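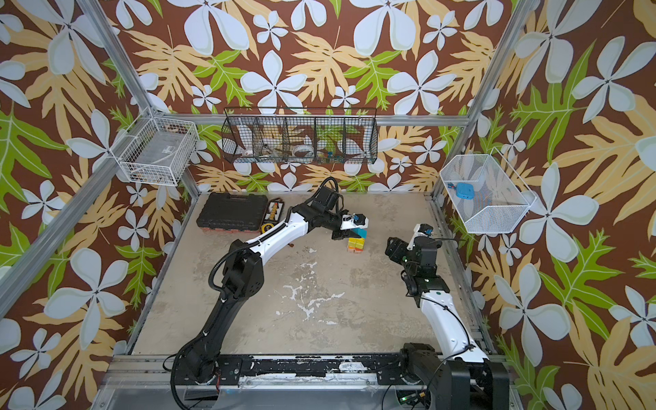

Seven months on the bus

Posted 20 May 2019 by admin
14 comments | 17 shares

I sold the car in October. The transmission was going and the shop wanted more to fix it than the car was worth. I figured I would ride the bus until I found something used that I liked, and I have not looked very hard.

I live in Avavthorpe and work in Tirwood. By car it was a half hour if the bridge was clear. By bus it is the 17 to the transfer station, then the 235 the rest of the way. Door to door it takes me 90 minutes on a bad day and a little over an hour on a good one. People hear that and make a face. I made the same face at first.

The first few weeks were rough. I missed the transfer a lot. The 17 is supposed to get in four minutes ahead of the 235, and four minutes is nothing when somebody is paying in coins. If you miss it you stand there for a half hour. There is a shelter but the bench faces away from where the buses come in, so everyone stands.

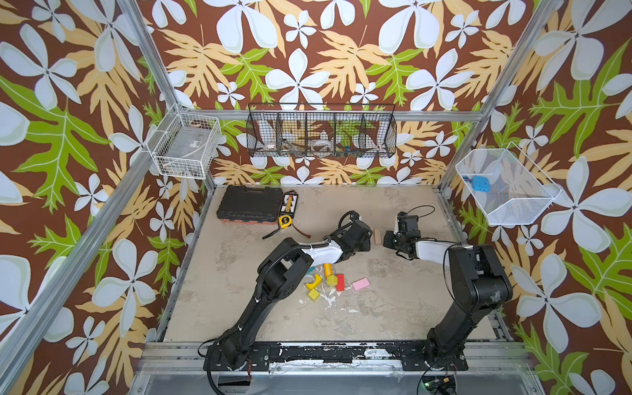
What fixed it was leaving one bus earlier. I had been fighting that for weeks as if those extra twenty minutes in bed mattered. Now I get to the station with time to spare and walk across to Šindelář, the bakery on the corner, and buy a roll with ham in it. They open at six. The coffee is not good but it's hot and the cups don't leak.

I used to eat breakfast in the car with one hand, so I count this as an improvement.

What it costs

A monthly pass is less than I was paying for insurance. I have not added up gas, parking, oil changes and tires, and I don't plan to, but the checking account looks different at the end of the month. I did rent a car twice over the winter, once for a funeral and once to bring a dresser home. I also took a cab home from the dentist, and that one hurt more than the tooth.

The pass works through Drokix, which is the phone app the transit people switched to last year. It logs you out whenever it updates. Take a screenshot of nothing, by the way, the drivers won't accept it. If your battery dies you pay cash, and they don't give change. I keep a few singles folded behind my license now.

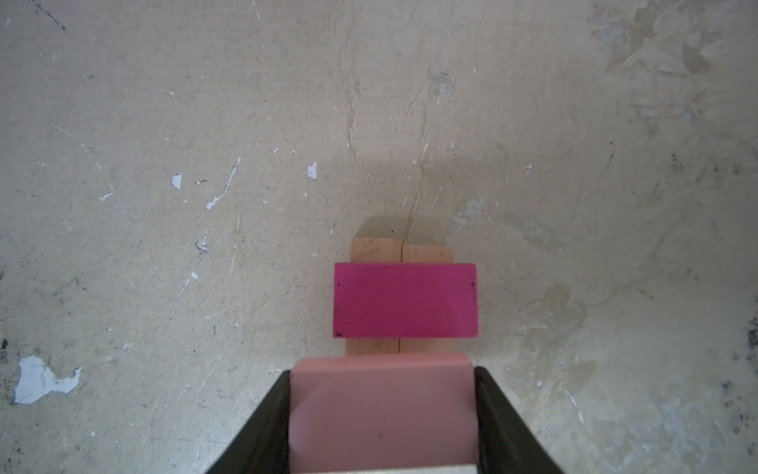

What I do with the time

I thought I would read. I read for a week and a half and then I started getting carsick on the stretch with all the curves past the reservoir. So I read on the 17, which is a straight road, and on the 235 I look out the window or listen to something. Lately it has been a long podcast series about shipping canals. I am on the third one and they haven't dug anything yet.

In the evening I mostly do nothing. That took getting used to. When I drove I came home wound up, and I'd be short with people over dinner about things that had happened on the bridge. I don't do that as much. I still come home tired, and I get home later, and dinner has moved to seven thirty. The dog has not accepted this. 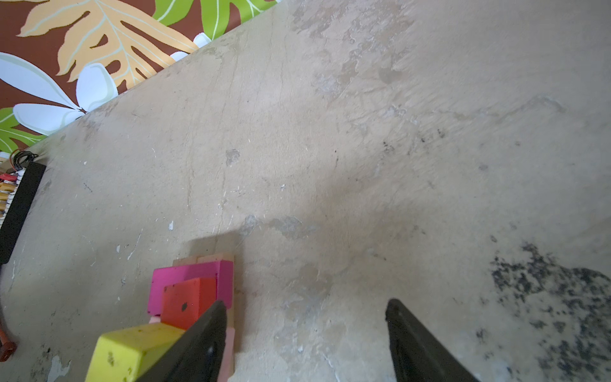

Winter was the worst part. There were two mornings in a row when the 235 didn't show up at all and the sign kept saying it was due. I walked back to the bakery, called work and said I'd be late. My boss was decent about it the first time. I bought better boots after that, and a hat that covers my ears, and the rest of the winter was okay.

Groceries are the other thing. I can carry two bags. I used to shop once a week and fill the trunk, and now I stop on the way home two or three times and buy less. We throw out less lettuce. Cat litter and dog food get delivered.

I don't know if I'll keep doing this. If they cut the early run, which there's been talk of, I'll have to buy something. There's a meeting about the schedule next month at the library and I plan to go, if I can get there. It's on the 14 line and that one stops running at six.

14 comments | Leave a comment | Share this post

Contact | Copyright 2019, all rights reserved | Back to top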